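ホーム ノート一覧 検索 タグ 設定

実験ノート Clirkard 把持区間の自動切り出し
2024年8月7日

今日は手持ちグリッパで集めたデモから、把持の開始と終了を自動で決める方法をもう一度見直した。前の方法は開閉幅だけを使っていた。幅が減り始めた時を開始、幅が一定になった時を把持成立とする。きれいなデータでは十分に動くが、家庭で集めたデータでは間違いが多い。人は物をつかむ前に、少し閉じて、また開くことがよくある。この「迷い」の動作を、前の方法は全部把持として数えてしまう。

1月に書いたメモを読み直したら、同じ問題がもう書いてあった。その時はしきい値を変えて終わりにした。今回はしきい値ではなく、特徴量のほうを変えたい。

方法の案(仮にHaslow法と呼ぶ。フォルダ名と同じなので分かりやすい)。
・開閉幅の速度
・手首カメラの画像の動き量。ジョーの部分はマスクする
・ジョーの間の領域だけの見た目の変化
この三つを時間窓に入れて、小さい分類器で「接近」「迷い」「把持」「運搬」「解放」に分ける。窓の長さはまず17フレームにした。短くすると迷いと把持が混ざり、長くすると解放の時刻が遅れる。この値に理論的な根拠はまだない。

評価用に、Brodutbridgeセットから93本を選んで手でラベルを付けた。選ぶ時、机の上が散らかっているものを多めに入れた。そのためこのセットの数字は、全体の平均より悪く出るはずである。他の人がこの数字を見る時は注意してください。

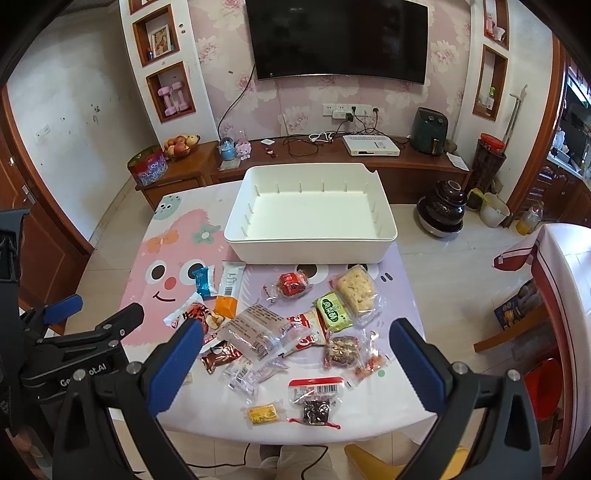 マスクの作り方について。最初はジョーの形を固定のテンプレートで消していたが、開いた時と閉じた時で形の位置が大きく違うので、一枚のテンプレートでは足りない。そこで開閉幅の値からテンプレートを選ぶようにした。大きく開いている時は、左右の黒いジョーと内側の青いパッドの間に、菓子の小袋がいくつも同時に入る。どれが目標か、この時点の画像だけでは決められない。だから「ジョーの間の変化」は幅が広い時には信頼しないで、重みを下げる。また、テーブルクロスに大きなキャラクターの顔が印刷されていて、ピンクの部分の上に赤い包装の菓子があると、色だけの差分は弱くなった。輪郭の差分に変えたら、この点は改善した。透明な袋は輪郭でもまだ不安定である。下の布の模様が袋を通して見える場合、袋の端より模様の端のほうが強く出る。

透明な袋だけを別に集計した。誤りの多くは「把持」の開始が早すぎるという種類だった。袋は柔らかいので、パッドが触った後も幅が減り続ける。幅が止まる時刻を待つと遅すぎるし、触った時刻を使うと早すぎる。ラベルを付ける側の定義も、実はあいまいだった。自分で同じ動画に2回ラベルを付けたら、柔らかい物では最大6フレームずれた。箱のような硬い物では、ずれはほとんど出なかった。分類器の誤差がこのずれより小さくなることは期待しないほうがよい。

この結果を見て、定義を次のように書き直した。
「把持の開始は、両方のパッドが物に触れ、その後に物がグリッパと一緒に動く場合の、最初の接触の時刻とする。」
つまり、後ろの動きを見てから前に戻って決める。オンラインでは使えないが、今の目的はデータの切り出しなので問題ない。触ったけれど持ち上げなかった場合は「迷い」に入れる。「迷い」という名前は少し広すぎるかもしれない。名前は後で相談したい。

背景の影響も少し調べた。手首カメラは視野が広いので、机の向こうの壁や家具、ジョーの下のほうに人の脚が入るデータもある。人の脚が動くと、画像の動き量が上がって「運搬」と間違えることがあった。対策として、画像全体の動きから一つの平面の動きを推定し、それに合わない部分は捨てるようにした。机の面が十分に見えている時はうまくいく。グリッパを高く上げて部屋の奥が多く見える時は、平面の仮定が崩れる。この場合は幅の速度だけに戻す処理を入れたが、切り替わりの所でラベルが細かく揺れるので、後処理の平滑化が必要である。

Kavanaghの古いスクリプトは時刻を秒で保存していて、今のラベルはフレーム番号なので、比較の前に変換した。変換で1フレームずれる不具合があった。四捨五入と切り捨ての違いが原因で、修正済み。修正前に出した比較表は使わないこと。

まだ分からないこと
・同時に二つの小袋をつかんだ場合、一回の把持と数えるか。今は一回にしている。
・解放の定義。パッドが離れた時か、物が止まった時か。軽い袋はパッドに少し付いて動くことがある。
・画像の特徴を使わず、慣性センサだけで迷いを分けられるか。できれば処理がかなり軽くなる。

次の作業
ラベルを新しい定義で付け直す。先に柔らかい物だけやる。そのあと時間窓を変えて比較し、平滑化の有無でも比べる。失敗した区間の一覧は、結果のフォルダに動画の名前と一緒に置いておく。慣性センサのほうは時刻合わせの確認がまだなので、それが終わってから始める。

最終更新:付け直しの手順を追記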